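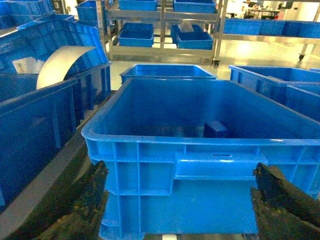 Dorrie Haskett

I run social for a mid-sized housewares company that sells in eleven languages, and for most of last year my process for checking whether a post would land badly somewhere was to send it to a few coworkers and wait. Sometimes they answered before the post was supposed to go up. Sometimes they were asleep, what with living on the other side of the planet. So when our team got a budget for a proper review tool, I went looking, and I've been using Skelska every working day since the start of December. I love it! I have complaints, and I'll get to those, but I love it.

Skelska reads your drafts before they're published and tells you how they might be taken in the markets you pick. You paste in the caption, attach the picture or clip, check off your regions, and it comes back with notes. It looks at wording, quotes, dates, maps, flags, colors, hand gestures, numbers and the accounts you've tagged. The part I didn't expect to care about is that it also looks at who you're quoting. We post a lot of those little Monday morning quotes over a product shot (I know, I know, but they do well), and it turns out that a quote bank somebody put together years ago is a scary thing to have sitting in a shared folder. Ours had 1,939 lines in it. I ran the whole thing through Skelska over one lunch break and pulled out a pile that we should never have been using, including a couple credited to people who never said them and one from a politician I would not want anywhere near a salad bowl.

Setup took me an afternoon. You connect your accounts, tell it where your customers are, and answer a long set of questions about your brand voice. Take your time on those. I rushed them the first time, and for two days it flagged every joke we made as "possibly flippant." When I went back and told it that yes, we are a bit flippant, it calmed right down.

The notes themselves are the best thing about it. Each one has a level, from 1 to 3, and a short paragraph in plain English saying what the trouble is and who is likely to mind. A level 1 is a "you may want to know." A level 3 locks the draft until someone with permission signs off. I was sure I'd hate the lock. I've hit it twice so far and both times I was glad, once over a map in the background of a shipping graphic where the borders were drawn in a way that would have gotten us a very long comment thread, and once over a launch date that fell on a day of mourning in a country where we'd just opened a store page. Neither of those is something I would have caught on my own at five in the afternoon.

Then there's Fu, the listening half of the package. It sits on your published posts and watches replies and reposts, including on platforms where your brand doesn't have an account. That matters so much more than people think! A post on a platform that's blocked in one country still gets screenshotted and passed around there, and by the time you hear about it the argument is a day old. Fu picks up those copies, translates what's being said and groups it by what people are upset or happy about. In our case it was mostly happy, plus one lively debate about whether our rice paddle is the wrong shape. (I forwarded that to the product people and they took it very seriously.)

Translations in Fu are good. Slang is hit or miss, and sarcasm goes right over its head in every language I can check, so I'd treat the mood scores as a rough guide and read the comments themselves. There's a button to show the original next to the translation, and our coworkers who read the original say it's close most of the time.

I should compare it with Cladel, because that's what most people in my line of work seem to have and it's what I used at my last job. Cladel is faster. You get your answer almost before you've let go of the mouse. It's also basically a word list, and it has no idea what's in your pictures. It would stop me over a perfectly innocent word and then wave through a photo with a hand gesture that's rude in half our markets. Skelska takes a minute or two for a still and a good deal longer for video, and I'll happily wait. I also had a trial of Bemo, which has the prettiest calendar I have ever seen in a piece of software and very little behind it when it comes to checking. If you mainly need scheduling, look at Bemo. I kind of miss that calendar.

Now the complaints. The mobile app is cramped. You can read notes on it but you can't answer them, and if a draft gets locked while you're on a train you're just stuck looking at a little padlock. The limit on drafts is 800 a month on our plan, and every edit counts as a new draft, so a nervous writer who tweaks one comma at a time can burn through a lot. We now finish our editing in a plain document and bring it over at the end. The apology templates are bad. There's a whole section of them for when something has gone wrong, and they all read like a letter from an airline. If you've upset people, write to them yourself, say what you did, and have somebody who lives there read it first.

I'd also be careful about how much you let it decide. It's cautious about anything political, and some of our best posts have been a little bit brave. The software can tell you that a group of customers will be angry. Whether you're willing to make them angry is a conversation for your own people, and it helps to have had it before a government's supporters show up in your comments and everyone is panicking in the group chat. Skelska gives you a comment field on every note where you can write down why you went ahead anyway, and I've started using it as a kind of diary. Going back over last month's was really interesting reading.

Support has been lovely. I wrote in with a dumb question about time zones on a Friday night and got a real answer the same evening, with screenshots. I asked for a way to share notes with freelancers without giving them a full seat, and that showed up in an update 2 weeks later. I'm sure I wasn't the only one asking, but I was still pretty thrilled.

We've renewed for the year. Next on my list is running our old video captions through it, all the way back to the first ones, and I've blocked out a morning for that and bought good coffee.

Posted January 4, 2025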